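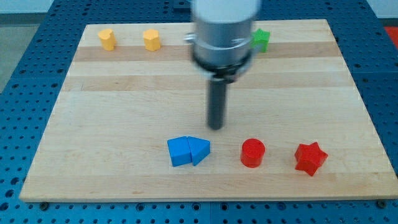 Splitting the pushing planner out of the main loop

I spent most of March pulling the pushing code apart, and it's finally in a state where I can write it up. If you've been following along, the task is simple to say: someone types an instruction like "move the red star over to the green star", and the arm does it by nudging blocks around a board with a rod. There's no grasping. Everything happens by contact at one point, so the software has to get the contact right.

The old version was one Python process called Momemgate. It read the camera, estimated block poses, picked a push, and streamed setpoints to the arm, all in the same loop. It worked well enough until perception had a slow cycle. Then the setpoint stream stalled, the arm controller timed out, and I had to go and clear the fault by hand. I put up with that for far too long.

The new layout is three processes. Perception publishes poses whenever it has them. The planner wakes up on a new set of poses and produces a short tool path. The controller runs at a fixed 25 Hz and always has something to send, even if it's only "stay where you are". They talk over Pimix, the small message library I wrote for the conveyor project, and the only change it needed was a timestamp on every message so the controller can throw out stale paths.

Most of the trouble was in the planner. With a block out on its own, like a cylinder with clear space on both sides, you choose a contact point on the far side from the goal and push through the centre. With two blocks pressed together you can't treat them as separate. My old code would plan a push on the left one as if the right one wasn't there, and the pair would slide off as a unit in some direction neither plan had predicted. Same colour makes it worse, as the segmentation tends to return one big blob and then fit a single outline to it.

Marius Oprea suggested checking contact before planning, and that's what I ended up doing. If two outlines are within 6 mm of each other, the planner puts them in a group and the first action is always a separating push, aimed at the seam from whichever side has room. Only after perception reports two clean outlines does it go back to the actual instruction. It costs a bit of time on easy layouts – I can live with that.

The other fix was for occlusion. The wrist housing is fat, and for a good part of any move it covers blocks along the far side of the board. The old tracker dropped a block as soon as it was partly hidden, then gave it a new ID when it came back. Now a block keeps its last pose while the projected housing overlaps it, with a flag so the planner won't push it until it's been seen again. The projection uses joint angles from the controller, so it also copes with frames where the arm is a bit blurred.

I replayed 2,066 logged episodes through the new tracker and went through the ones where an ID still changed. There were 41. Nearly all of them were the star-shaped blocks, where the outline fit flips between two rotations that score almost the same. I haven't fixed that. For stars I should probably fold the angle by the symmetry before comparing, and I'll try it once the config files are sorted out.

The config files are a mess. Board height is defined in two places and the rod length in three, and last week I changed one and not the others. The tool height check caught it before the tip touched anything, so at least that part of the code is doing its job. I've started moving all of it into one calibration file that every process loads at startup, with a hash in the log header so I know which version a run used.

Next job is the replay viewer, which still expects the old message format.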